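Ziltbridge moves the job from the mop to the gripper
21 April 2026

Stella Simiyu has managed office services at Ziltbridge for six years. Her department clears desks, restocks supply cabinets, waters plants and resets meeting rooms in buildings across Riststead. Since November, part of the department's paid time has gone into recording those tasks for Kirui, the software that is meant to run the company's first service robots.

The method uses hand-held grippers. An employee takes one in each hand and does the task with the gripper jaws instead of fingers. Cameras record the movement, and printed markers let the software work out where each gripper is in the room. The resulting files are used to train a control model.

"People expect a joystick, or somebody writing code," Simiyu says. "It is closer to doing your normal job with tongs. You open the box, you put the item in, you close the box. Then you put everything back and do it again."

A full-time recorder is scheduled for 300 episodes a week. An episode is one complete attempt at one task, from a fixed starting layout. Simiyu describes the number as a planning value. Short tasks, such as moving a cup to a tray, pass quickly. Anything with a hinged panel or a soft bag takes longer, and the schedule is adjusted for it.

Asked how the work differs from ordinary cleaning, she names speed first. Experienced staff move too fast. They pick up two things at once, turn before they have finished placing an object, and push drawers shut with a hip. None of this is useful to a machine with two arms.

"The good cleaners had to unlearn the most," she says. "One of them told me she felt like a beginner again after eleven years. Her early recordings were rejected, mostly for speed. She now checks other people's."

Checking has become a job in its own right. A reviewer watches each episode, marks the start and end of every step, and discards recordings in which a gripper leaves the view or a marker is hidden for too long. Ziltbridge pays reviewers one grade above cleaning staff. Recorders are paid the cleaning rate plus a supplement, which does not count toward overtime. Simiyu concedes that this is the most common complaint she receives.

The second is physical. Holding the tools out in front of the body loads the wrists and shoulders in a way that vacuuming does not. Sessions were originally set at 90 minutes. They are now 40, with a break of at least 20, and nobody may record for more than four sessions in a shift.

"We got that wrong at the start," she says. "We had a risk sheet for chemicals, for ladders, for lifting. We did not have one for standing still with your arms out."

Cabling is also on the revised sheet. So is floor glare, which affects both the recordings and the people reading the floor for trip points.

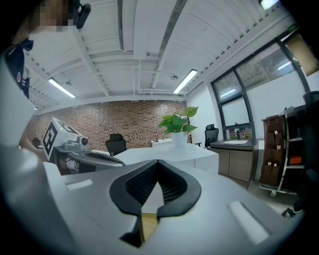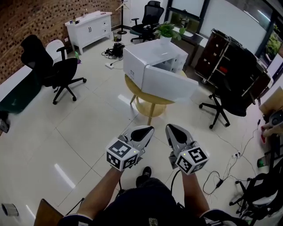

Ximena Zúñiga takes a less settled view of the arrangement. The recorders, she says, are being asked to hand over skill on terms written for hourly cleaning, and the supplement ends when the recording ends. She would like the contract to state what happens to a recorder's position once a task has been signed off for robot use – "in writing, per task, before the first episode." She has no objection to the machines themselves, and says that emptying bins at five in the morning will not be missed.

Simiyu does not dispute the point about the contract. A draft clause exists and is with the legal department. It would guarantee existing hours until the end of the first robot deployment at the Conel building, where 600 desks are serviced every night. It says nothing about later sites.

Her own forecast is cautious. A task needs at least 1000 accepted episodes before Kirui is trained on it, and training does not guarantee a usable result. Desk clearing has passed its internal test. Restocking has not: the model still has trouble with drawers that stick. Plants remain a manual task, and she sees no reason to change that in the current contract period.

What has already changed is the shift pattern. Recording is done in daylight, so 14 people who used to work nights now work days. Some asked for it. Others lost a night premium and were given the choice of going back, which two of them took.

"If you ask me about the robot, I can tell you which tasks it has been tested on," Simiyu says. "If you ask me about the department, the shifts moved before any robot came into the building. I had not planned for it in that order."

The next review of the session limits is due when the Conel recordings are complete.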